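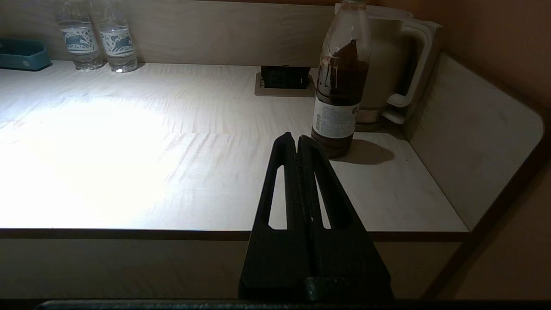 Chapter 5
Desks and Work Surfaces

A desk is one of the plainest pieces of furniture in a building, and one of the most used. In this chapter we look at how the top, the back and the sides are put together, and how each part affects the person who sits there.

Many modern desks have a laminate top. A thin printed sheet is bonded to a board, and the sheet often copies the grain of wood. Pale patterns are popular in small rooms. They reflect a good deal of daylight, so a desk near a window may need a blind.

Where two panels meet there is a seam. A good seam lies flat and keeps out spilled water. A poor one lifts at the edges and catches paper.

Some desks have a raised panel at the back, which stops pens from rolling off, and side panels that screen the user from the next place - the study desks at Burley library are of this type. When Mahlet Alemneh measured them for the survey on page 159, she recorded the top, the panels and the edge strip separately. You will do the same in Exercise 5.1.

Before you start, read the notes on measuring on page 32. You will need a steel tape, a pencil and a copy of the record sheet on page 213.

5.1 The parts of a desk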